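Tillholm Large Serving Bowl in White: A Review After Nine Months of Soup, Salad and Bread Dough

Posted in Kitchen and Table on January 26, 2019 by Thaís Brandão

Rating: 4 out of 5

I should start by admitting that I did not need another bowl. My husband would tell you I have bowls inside of bowls inside of bowls, and he would be right, but last April the big glass one I'd had since college slid off the drying mat and that was the end of it. I moped for a week and then went looking for something plain and white that could hold salad on a Sunday and a batch of bread dough on a Monday, and that wouldn't make me cry if it ever met the floor too.

The Tillholm came up again and again. My friend Feng-yi Hsiao has the smaller one and uses it for everything (noodles, oranges, her car keys), so I ordered the large from Fimavside and it arrived wrapped in so much paper that the cat had a fort for the rest of the month.

First impressions were very good. The inside is a creamy white, a touch warmer than the counter, and it's smooth all the way down, with no ridge at the bottom for flour to hide in. I had worried it would look like something from a hospital cafeteria, and it doesn't at all! Tomatoes look gorgeous in it. So does a heap of plain lettuce, and I can't say that about many dishes I own.

What I love most, though, is the rim. It's thick and rounded, and you really can get a proper hold of it. My old glass bowl had a thin little lip that dug into my fingers whenever it was full, and I'd be hurrying to the table with a potato salad and my teeth clenched. With this one I can take the edge in one hand, tip it, and scrape out the last of the batter with the other, and my grip stays put even when I've been careless with the butter.

Washing it is where you'll want to think about your own kitchen before you buy. A big bowl is a big bowl, and it has to go somewhere. 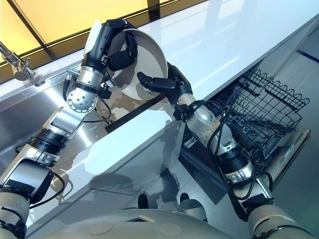 In my dishwasher it does best on the lower rack, leaned over at an angle with the open side facing down toward the spray. It takes the space of several dinner plates, so on weeknights I usually give it a quick wash in the sink and save the machine for after company. If your faucet has a low spout, you may find yourself turning the bowl this way and that to get under the water. I'd measure first, or borrow a neighbor's biggest mixing bowl and try it.

Now for the grumbles, of which I have two. The first is weight. Empty it's fine, but with a double batch of dough in it I ask for help getting it down from the top of the fridge, where I let things rise. The second is the outside near the foot, where mine has picked up a few gray scuffs from the oven rack. Baking soda and a damp cloth took off most of them, and I've made peace with the others.

I did also try the Grarkham bowl that my brother-in-law Leszek swears by. It's lighter and it costs less, and if you mostly toss salads you might be happier with it. But the edge is thinner, and I found myself reaching past it for the Tillholm every single time, so back to Leszek it went, with some cookies in it to say thank you.

Would I buy the Tillholm again? Yes, and I nearly did, for my mother, until I remembered how high her cupboards are. She's getting the small one for her birthday, so please don't tell her if you run into her at the market.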